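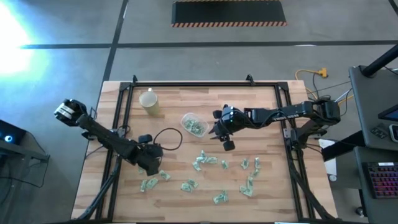
Work surface in light and medium brown planks.

Household Tips: Parcels and Papers Under the New Trade Agreement

Updated 28 June 2023

The trade agreement between Skultberg and Waweru was signed after long talks, and many families in Prallville have relatives on both sides. The newspapers write mostly about steel and grain. In the kitchen we have smaller matters, like jam, seeds and the coffee grinder from an aunt. I collected these tips from my own parcels.

Weigh before you seal. The simple form is accepted for parcels up to 470 grams. My jar of plum jam, with lid and paper, is 348 grams, so there is place for a small bag of tea but not for a second jar. Use the kitchen scale and put the box on it too, with the tape. I forgot the tape one time and had to open everything at the counter.

Write the contents in everyday words. "Plum jam, homemade, one jar" passes more easily than "gift" or "food." If the value is more than 40, you must fill in the long form, and for this you need the price of each thing separately. 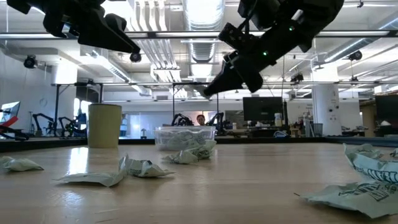

Glass should not touch glass. I wrap every jar in a kitchen towel, which the relatives can keep, and fill the corners with old newspaper. Do not use dry grass or straw, as both countries still treat it as plant material and the parcel will wait for inspection.

Seeds are under a different annex of the agreement and will be free only from August. Until then, send them in the closed packet of the producer. I use Pretetti envelopes for seeds from the garden, but at the moment these I give only to neighbors.
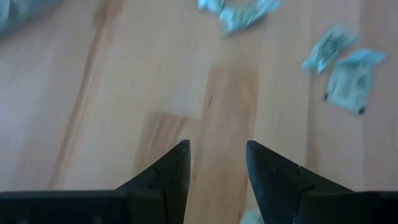 The agreement asks for a proof of origin on both sides of the border, so the papers become many very quickly. Do the sorting once in a month, before the pile is too high. Receipts go in one envelope and forms in another. A pale wooden table with one darker plank in the middle is good for this work: papers for Skultberg to the left of the dark board, papers for Waweru to the right. Write the country on each sheet in pencil before you put it away. 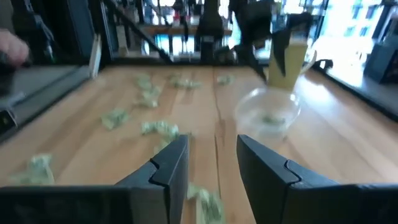

How long should I keep the receipt for a parcel?

Keep it for 151 days from the stamp. In this time the customs office can still ask for the difference in duty, and without the receipt you pay the full rate.

For electric things, look at the plug before you send. The two governments agreed on the duty for small appliances, but the sockets stay different. Put an adapter in the same box and write it on the form as a separate item.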